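Pestberg open day, disassembly cell demo
Visitor safety checklist, with comments
Site: Drumunari hall. Date of visit: 2019-11-07
Integrator: Bouzid. Checked against the Fevis visitor form, 33 items, of which I only list the ones I had something to say about.

14 comments | 6 shares

1. Emergency stop within reach of the operator: PASS
Red button on the teach pendant, yellow ring, easy to spot. I asked for it to be pressed during a run and they did press it. The arm stopped. Restart took longer than the demo itself, so I see why they didn't offer.

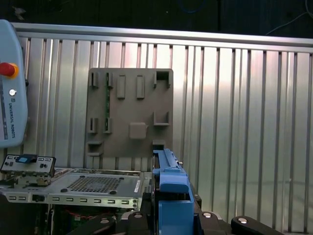
Pendant at left, fixture plate against the ribbed panel, chassis below.

2. Key switch on pendant: PASS WITH COMMENT
Key switch fitted. The person giving the tour could not tell me who holds the spare key. Write it down somewhere.

3. Visitor line marked on floor: FAIL
Tape was there in April according to the last form. It has worn off at the corner where people naturally stand. The brochure says visitors are kept back 540 mm from the bench. I would like to know who picked that number and what arm speed it goes with.

4. Hands clear of the work during motion: FAIL
This is the one I argued about. Bouzid calls the cell "hand guided where needed," and the operator keeps a hand on a round knob with a lit blue ring. Fine, but at one point that hand was right at the computer case with the gripper inside it. I was told the speed is limited. I was not shown the setting.
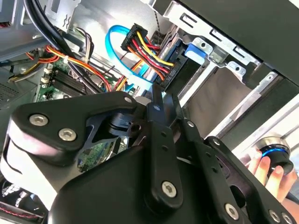 5. Sharp edges on the workpiece: COMMENT
Open desktop cases are full of cut sheet metal. No gloves were out for visitors, and visitors were invited to look closely. Either hand out gloves or stop inviting them.

6. Workpiece disconnected from power: PASS, ON THEIR WORD
Told that every case is unplugged and left overnight before it goes in the cell. No tag on the case, no log sheet. I'd accept a paper tag. The gripper works at the drive latch with power and data cables close by, and a snagged cable is the thing I would expect to go wrong first.
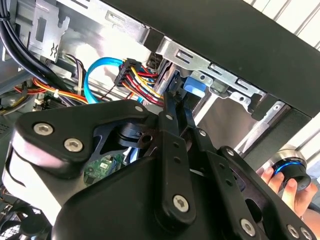 I asked what happens when one does snag. The answer was that the force limit trips. Set to what? Nobody on the stand had the figure, and the handout gives only a cycle count (153 since the last service). A cycle count tells me the thing has been switched on. It doesn't tell me how many of those runs needed a person to step in, and that column should be added before the next open day.

7. Gripper fasteners checked: PASS WITH COMMENT
Checked with the power off. Screws snug at both fingers. No paint marks to show if one has backed out. Cheap to add.

8. Parts secured on the bench: OPEN

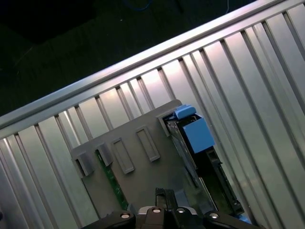 The claim on the poster is "hands-free recovery of drives and boards." I don't buy the hands-free part, having read item 4. Parts handling on the bench needs its own check too. The gray plastic tray rests on the slotted aluminum profiles, with the blue-topped module at its right end, and I'd want to see a written method for keeping it there if the arm bumps it. Those profiles have slots all the way along, so a stop block at each end would be a short job. Recheck next visit.

9. Noise: PASS
Quieter than the coffee machine.

10. Visitor briefing given: FAIL
We got roughly 2 minutes, mostly on recycling rates. Exits were not mentioned.

Overall: not ready for school groups. Adults with an escort, yes, once 3 and 4 are fixed. Send the force and speed settings in writing and I'll update 6 without another trip.

Share this page | 14 comments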